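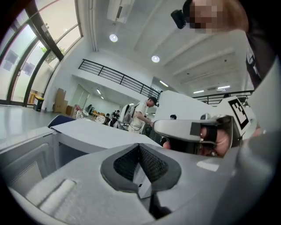 Two hand-held grippers, one with a black and white square marker on top.

Nzioka Joinery, Nanuvton
Progress report to the Hilar Small Workshops Fund
Second period, to the end of May

1. Where we are

In our first report we wrote that the workshop was still making everything to single order, and that the grant would help us to add one product which can be made in batches. The product is a turned stool in ash, in one height and with one seat. We are glad to report that the first batch is finished up to the stage of assembly, and that part of it is already assembled and oiled.

The single orders did not stop during this time. We fitted a staircase, several doors and a long counter for a bakery, and these jobs paid the wages while the stool was in preparation. It also means that some weeks gave very little time to the project. We have moved two tasks to the next period and they are named in section 5.

2. The lathe and the extraction

The Gravitz copy lathe was delivered one month later than the supplier had promised. The delay was partly on our side, as the floor under it had to be made level first and the electrician found that the old supply was too weak. The landlord agreed to pay for the new supply to the building, and we paid for the cable and the switch inside. We had not put this into the original budget. The money was taken from the line for small tools, as agreed with your office by telephone.

After it was installed, the lathe was slower than we expected. The template which came with it left a rough place near the foot of each leg, and every leg needed much sanding by hand. We made our own template from steel, and changed the order of the cuts. Now the rough place is almost gone and the sanding is a normal job of a few minutes. We turned 1008 legs before we stopped to check the wear on the cutters. The cutters were still good enough to sharpen, so we have not yet bought the second set.

The dust extraction works well at the lathe, less well at the belt sander. The pipe to the sander has two sharp bends and we will replace them with wider ones.

3. Timber

All the ash comes from the sawmill on the other side of the river. The first load was good. In the second load many boards had dark heart, and the mill took a part of them back without argument. The rest we kept at a lower price, and they will be used for the parts which are not seen.

Drying took longer than it was in the plan. Our store is unheated, and the boards at the bottom of the pile stayed above the moisture that we accept for turned work. We have built a small closed room at the back of the store, with a dehumidifier, and the boards rest there before they go to the lathe. It is a simple solution and it was cheap. The electricity cost for this room is not yet known to us for a full quarter, and we will report it next time.

4. Training and sales

The fund asked us to train people from the town who had no work in the trade before. We have trained 5 people, in the evenings from 6 o'clock, with the same programme for all: sharpening, safe use of the bandsaw, turning by hand, and then the copy lathe. One of them has started with us part-time. Another has found a place with a shop fitter, and we consider this a good result also, even if we would have liked to keep the person here.

For sales we have a first order of 24 stools from a café, and they wish to have them before the summer season. A furniture shop in the next town has taken a few on sale or return. The shop asked for a lower price than we calculated, and we said no for the moment. We would like to see how the stools sell at the full price before we discuss it again.

Our small mistake in this part was the oil. The first stools were finished with an oil which stays sticky in a cold room, and the café noticed it on the sample. We changed to a hard wax oil and brought them a new sample, which they accepted.

5. Money, and the next period

We have spent 50 per cent of the grant. The largest costs were the lathe and its installation, then timber, then the hours for training. The invoices are in the attached folder in the order of the budget lines. The one change is the cable and switch, as explained in section 2.

In the next period we plan to do the following:

Finish the assembly of the first batch and deliver the order to the café.
Replace the bends in the extraction pipe.
Print the product sheet with prices (moved from this period).
Make a jig for drilling the seats, so that one person can do the work alone (moved from this period).
Begin the second training course.

We have one question to the fund. The drilling jig could be made from steel by a local engineering firm, or by ourselves from beech. The steel one costs more but it would last for many batches. If the remaining money for small tools may be used for it, we would choose steel - please let us know before we place the order.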